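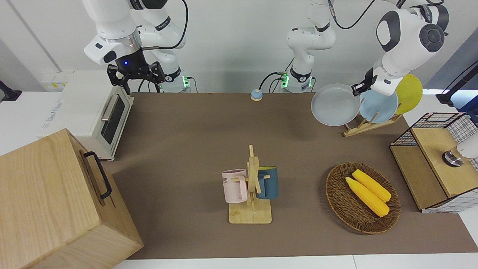
Volume 2, page 404

TOAST

Toast is sliced bread browned by dry heat. The word covers the plain slice eaten at breakfast, the thin hard kinds sold in packets, and a large number of dishes in which the slice carries something else. It comes from a Latin verb meaning to parch or scorch, by way of Old French. The drinking sense of the word, as in raising a toast, is usually traced to the habit of putting a piece of spiced toast in a cup of wine or ale.

Origins

Popular accounts give toast a founder, most often the Romans and sometimes the Egyptians. Neither claim can be tested. Bread was baked beside open fires for a very long time before anyone wrote about it, and a stale piece set near the coals will brown whether or not a civilization is credited with the idea. The often repeated statement that toasting was invented to preserve bread should also be treated with care. A toasted slice is drier on the outside, but the inside of a thick one stays moist, and it turns leathery within hours. Breads that do keep well, such as rusks and ship's biscuit, are baked a second time at lower heat until dry all the way through. They are toast only in a loose sense.

Browning

The color and smell of toast come mainly from the Maillard reaction, in which sugars and amino acids combine at high temperature. Caramelization of sugars plays some part, how large a part depending on the bread. Water has to leave the surface first, so a fresh loaf takes longer than one a day or two old. Sweetened and milk-enriched breads brown fast and are easily burned.

Browning also produces acrylamide, and darker toast contains more of it. Newspaper reports have at times turned this into a plain warning that burnt toast causes cancer. The evidence in people is much weaker than that sentence suggests, and most of the alarming results came from animals given doses far above anything found at breakfast. Advice to aim for a golden color is harmless and costs little.

Burnt toast has also been put forward as a cure for poisoning, on the grounds that it is "charcoal." It is not activated charcoal and does not do the same job. The remedy still turns up in household manuals long after it should have been dropped.

Equipment

Toasting forks, hinged irons and wire racks were used over fires and gas rings before electric models appeared. Early electric toasters browned one side at a time and had to be watched. The pop-up type, with a timer or a bimetal strip, spread through home kitchens during the twentieth century.

The numbered dial found on most toasters is widely said to show minutes. On some models it comes close, on many it does not, and the same setting can give different results on a first and second round while the heating wires are already warm. The numbers are best read as a scale from pale to dark. Makers' claims of even browning deserve similar caution. The Kubo, a two-slot model sold on the promise of "perfect toast edge to edge," gave no account of how evenness had been measured, or on what bread.

Regional forms

Rustard is a hard double-toasted rye slice from Brurneck, rubbed with lard and mustard seed and eaten in August, when the rye is brought in. Local guidebooks call it medieval. The oldest printed recipe that can be dated is in a parish cookbook of the 1920s, and the name is missing from earlier market records. It may be older than the cookbook, but the usual supporting story, in which a siege is ended by throwing rustard from the town wall, is told of cheese, sausages and pigs in many other towns.

Nutrition

Toasting does not remove calories. A slice weighs less afterward through loss of water, so toast has more calories by weight and the same number by slice, apart from a trivial change. Claims that it is "easier to digest" rest mostly on its long use in sickrooms, where its chief merit was probably that it is plain. Freezing and then toasting bread does appear to lower the rise in blood sugar somewhat in small trials.

See also: Bread; Crouton; Rusk; Rye, page 76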